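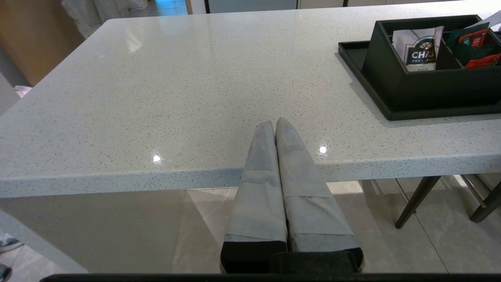 Prestus 로봇동아리 사진첩
Tikton 집기 과제, 1학기

등록일 20.6.14
분류: 활동 사진 > 조작반

Tikton은 조작반이 1학기에 진행한 과제입니다. 탁자 위의 작고 가벼운 물건을 로봇 집게로 집어서 정해진 자리에 옮겨 놓습니다. 7월에 열리는 Semaan 교내 대회의 생활 부문에 같은 내용으로 나갑니다. 사진은 준비 과정 순서대로 올렸고, 설명은 그날 작업 일지에서 옮겨 적었습니다. 일지가 빠진 날은 사진만 보고 기억나는 대로 썼습니다.

사진을 누르면 크게 볼 수 있습니다. 원본이 필요한 회원은 동아리방 공용 컴퓨터의 조작반 폴더에서 복사해 가면 됩니다.

1. 과제 정하기

첫 회의. 블록 쌓기와 물건 옮기기 중에서 물건 옮기기로 정했습니다. 블록은 작년 조작반이 이미 했고, 대회 규정에 생활용품을 쓰면 가산점이 있다고 나와 있었습니다.

칠판에 적은 후보 물건. 지우개, 건전지, 티백, 병뚜껑, 카드. 병뚜껑은 굴러가서 시험하기 어렵다는 의견이 많아 뺐습니다.

대회 규정집 출력본. 제한 시간과 감점 항목에 형광펜을 칠해 두었습니다. 물건을 떨어뜨리면 감점이고, 손으로 다시 올려놓으면 그 물건은 실패로 처리됩니다.

2. 집게 조립

집게 몸체를 손목에 고정하는 중. 나사 길이가 맞지 않아 한 번 풀었다가 다시 조였습니다. 긴 나사를 쓰면 안쪽 배선에 닿으니 다음 기수는 부품 상자에 표시된 짧은 나사를 쓰세요.

손가락 두 개의 끝을 맞추는 중. 한쪽이 조금만 앞으로 나와도 봉지 같은 얇은 물건이 비스듬히 물립니다. 종이 한 장을 물려 보고 좌우가 똑같이 당겨지는지 확인했습니다.

손가락 겉면 비교. 맨 손가락, 고무를 붙인 손가락, 테이프를 감은 손가락을 차례로 시험했습니다. 고무는 잘 잡지만 놓을 때 봉지가 따라 올라왔습니다. 테이프는 겹치는 부분이 두꺼워져서 감는 방향을 정해 두어야 했습니다.

손목 카메라 연결. 케이블이 팔 회전에 걸리지 않도록 여유를 두고 묶었습니다. 묶는 위치는 작업 일지 부록에 그림으로 남겼습니다.

3. 카메라 보정

보정판을 여러 각도에서 찍는 중입니다. 찍을 때마다 팔을 완전히 멈추고 잠깐 기다렸습니다. 멈추자마자 찍으면 흔들린 사진이 섞입니다.

집게 끝 위치 맞추기. 화면에서 손가락 끝이 보이는 자리를 기준점으로 저장했습니다. 손가락을 뺐다가 다시 끼우면 이 값을 새로 잡아야 합니다.

반사 문제를 의논하는 중. 광택 있는 탁자에서는 천장 조명이 밝은 점으로 비치는데, 프로그램이 이것을 흰 물건으로 잘못 잡았습니다. 조명을 끄는 방법은 대회장에서 쓸 수 없어서 제외했습니다. 대신 팔을 조금 움직여 두 번 찍고, 두 장에서 위치가 서로 맞지 않는 점은 버리도록 고쳤습니다.

무늬가 있는 상판도 같은 날 시험했습니다. 작은 얼룩무늬는 크기 조건만 걸어도 대부분 걸러졌습니다.

4. Plitier 작성

Plitier는 조작반에서 만든 동작 편집 프로그램입니다. 접근, 하강, 닫기, 들기, 이동, 놓기를 칸으로 나누어 순서를 바꿀 수 있습니다. 작년 프로그램은 동작 하나를 고치려면 전체를 다시 실행해야 해서 올해 새로 짰습니다.

화면 배치를 종이에 그린 것. 처음에는 버튼이 너무 많아서 자주 쓰는 것만 남기고 나머지는 메뉴로 옮겼습니다.

정지 버튼 시험. 화면의 정지와 책상 위 비상 정지 스위치를 각각 눌러 보았습니다. 화면 정지는 동작 한 칸이 끝난 뒤에 멈추는 오류가 있어서 바로 수정했습니다. 팔이 움직이는 동안에는 한 사람이 비상 정지 스위치 옆에 있어야 합니다. 이 규칙은 대회가 끝난 뒤에도 그대로 둡니다.

속도 조절. 빈 공간을 이동할 때는 최고 속도의 65%, 탁자 가까이에서는 10%로 정했습니다. 더 빠르게 해도 움직이기는 하지만 멈출 때 손가락 끝이 떨립니다.

5. 탁자 위 연습

물건 없이 접근 동작만 반복하는 중. 탁자 앞쪽 모서리를 넘어 들어가는 구간에서 높이가 낮으면 손가락이 모서리에 닿습니다. 출발 높이를 올리고, 모서리를 지난 다음 내려가도록 경로를 나누었습니다.

손가락을 닫고 들어갈지 벌리고 들어갈지 비교했습니다. 이동 중에는 닫고, 물건 바로 위에서 벌리는 쪽이 옆 물건을 덜 건드렸습니다. 시간은 조금 더 걸립니다.

티백 집기 첫 시도. 봉지 가운데를 잡으면 내용물 때문에 두껍고, 가장자리를 잡으면 미끄러집니다. 윗부분의 납작한 곳을 잡는 것으로 정했습니다.

칸막이 정리함에서 꺼내기. 비스듬히 꽂힌 봉지는 위에서 곧바로 내려가면 앞면에 걸립니다. 손목을 기울여 봉지와 각도를 맞춘 뒤에 내려가도록 했습니다. 옆 칸 봉지가 같이 올라오는 일은 아직 남아 있습니다.

색이 비슷한 봉지 구분하기. 빨간 계열끼리 붙어 있으면 하나의 큰 물건으로 인식했습니다. 봉지 위쪽 선을 따로 찾는 방법을 넣어 보았고 결과는 좋아졌습니다. 어두운 색은 정리함이 검은색일 때 특히 잘 놓칩니다.

건전지와 지우개. 둘 다 쉽게 집었습니다. 건전지는 놓을 때 굴러가서 받는 쪽에 낮은 턱이 있는 쟁반을 두었습니다.

카드 집기. 바닥에 붙은 카드는 지금 손가락으로 집지 못했습니다. 탁자 끝까지 밀어서 집는 방법을 해 보았으나 카드가 바닥으로 떨어져 중단했습니다. 대회 물건 목록에서 카드를 뺐습니다.

6. 모의 대회

조작반 안에서 두 팀으로 나누어 진행했습니다. 물건 하나에 제한 시간 30초, 팀마다 물건 네 개를 옮깁니다. 심판은 주행반에서 맡아 주었습니다.

첫째 팀 준비 장면. 시작 직전에 카메라 영상이 들어오지 않아 케이블을 다시 꽂았습니다. 이후 점검표에 영상 확인 항목을 추가했습니다.

둘째 팀 진행 장면. 앞의 세 개는 옮겼고 마지막 티백을 놓는 자리에서 벗어나 감점을 받았습니다. 놓기 높이를 낮추면 해결될 것으로 보고 있습니다.

채점표 확인. 심판마다 '자리 안에 놓임'을 다르게 판단해서, 물건이 선에 닿으면 벗어난 것으로 통일했습니다.

7. 정리

배선을 풀고 팔을 보관 자세로 돌려놓는 중. 전원을 끄기 전에 보관 자세로 먼저 옮겨야 팔이 처지지 않습니다.

손가락은 떼어서 따로 보관합니다. 감은 부분이 들뜬 것은 벗겨 내고 다음 모임에서 다시 감습니다.

탁자와 주변 바닥 청소. 작은 나사는 자석 접시로 모았습니다.

남은 일

- 옆 칸 봉지가 함께 올라오는 문제
- 놓기 높이 조정 후 재시험
- Plitier 설정 파일을 팀별로 저장하는 기능
- 대회 제출용 설명서 (7월 첫 모임까지)

사진 중에 내리고 싶은 것이 있으면 댓글에 항목 번호를 적어 주세요. 대회 당일 사진은 별도 사진첩으로 올립니다.

이전 사진첩: 주행반 바닥선 따라가기
다음 사진첩: 준비 중

글, 사진: Prestus 조작반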